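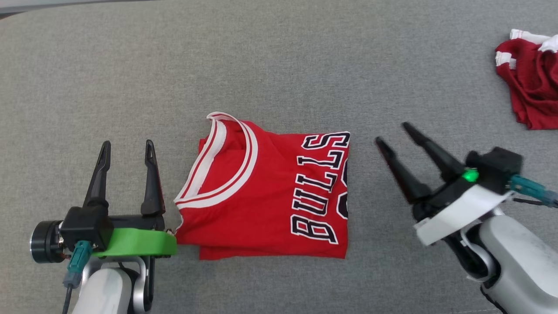 Cludport releases planner update for two-armed garment folding

Cludport has released a new version of its motion planning software for two-armed robots that handle clothing. The update, which went out to existing users in February, changes how the software decides when to let go of a garment and take hold of it again.

Earlier versions worked out a full fold before either arm moved. If the cloth slid or bunched up on the way, the arms carried on regardless, and an operator had to stop the run and lay the garment out again. The new planner checks the outline of the cloth after each short movement and can change the remaining steps while the arms are still working.

"Most of the failures we logged came from the second fold," said Borghild Aasen, who leads the planning team. "The first one goes well, then the top layer ends up a little way off from the bottom one, and the old planner had no idea."

The team tested the release at its workshop in Sovalberg on sports shirts, vests and shorts. Over 1,311 folding runs, the number that needed an operator to step in fell to 31. Sports tops were chosen partly for their printed lettering, which had confused the part of the software that looks for edges. A large printed letter could be read as a hem, and the planner would then try to grip the middle of the garment.

Gun-woo Pyo, who wrote the new edge detection code, said it now compares two readings taken a moment apart and throws out any line that does not match the outer shape of the cloth. This adds a short delay before the first grip. Users who work only with plain fabrics can switch the check off in the settings file.

The update also brings a replay tool. It stores the planned path and the path each arm took, and shows them side by side on one timeline. Logs are kept for the last 1,000 runs by default, and the limit can be raised to 2,000. Older logs need to be converted before the tool will open them, and a script for this is included in the download.

Clalton, a uniform hire firm that has been trying out the software since the autumn, said it would move its remaining test station to the new version next month. Its operations manager, Ingvild Hellström, said staff had asked for a clearer warning when the two arms are planned to pass close to each other. That warning is not in this release.

Aasen said it was planned for the next one, along with support for long sleeves. Users on the previous version will get fixes until the end of the summer.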